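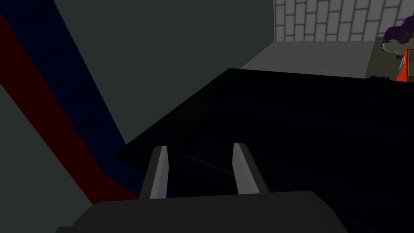

Fig. 1. Two-finger gripper, simulated view, fingers open over a dark surface.

Cross-Country Scoring and Meet Management
Handout 4: From finish line to team result

4 min read

1. What the finish crew records

Two things are needed from every runner who crosses the line: the place and the time. They are recorded separately. One person calls places, another presses the watch, and the two lists are joined afterwards. If the lists disagree, the place list wins and the times are moved to fit it.

At school meets without chips, each runner takes a numbered card at the end of the funnel and hands it to the team manager. Runners must stay in order until they have a card. Most errors in the results come from a runner ducking under the tape.

2. Individual and scoring places

These are different and students mix them up every year.

The individual place is where the runner finished among everybody. The scoring place is where the runner finished once anyone who does not count has been taken out. Under the rules used for the Leltilley League, these do not count:

- runners from a school without a full team
- runners entered as guests
- anyone behind a school's last permitted displacer (see section 4)

Take them out first, then renumber from one. Do not add up individual places and try to correct the total later.

3. The team score

In the Leltilley League the first four finishers score. Add their scoring places together and the lowest total wins. A school with only 3 finishers is incomplete and has no team score, although its runners keep their individual places and medals.

Worked case. Abdella has scoring places 1, 5, 8 and 12, which gives 26. Dredura has 3, 4, 6 and 10, which gives 23. Dredura wins, even though Abdella had the individual winner. A team that packs its runners close together will often beat a team with one very good runner.

4. Displacers

A school may enter up to six runners. The fifth and sixth do not score, but they keep their scoring places and so push back the scorers of other schools. A fifth runner who finishes ahead of a rival's fourth adds a point to that rival's total. Coaches should explain this before the race, as fifth runners tend to think their result is worth nothing.

5. Ties

If two teams have the same total, compare their fourth scorers. The team whose fourth runner finished higher is placed first. Some leagues use the fifth runner instead, so read the local rules before the meet and bring a printed copy.

6. Course length

Times from different courses should not be compared without care. The Baveo course was measured in September at 2,385 metres for the junior race. The old junior loop was 1,852 metres. A runner who has raced on both will have two times that say very little about each other. Work out pace per kilometre if you must compare them, and remember that Baveo has the longer hill.

Write the measured length at the top of every result sheet. "Two laps" is not enough.

7. For next session

Bring a result sheet from any meet with at least two complete teams. Strike out the non-scoring runners, renumber, and work out the team totals by hand — no spreadsheets this time. Hand in your working as well as the totals.

Revised 17 October 2022

3 comments
Share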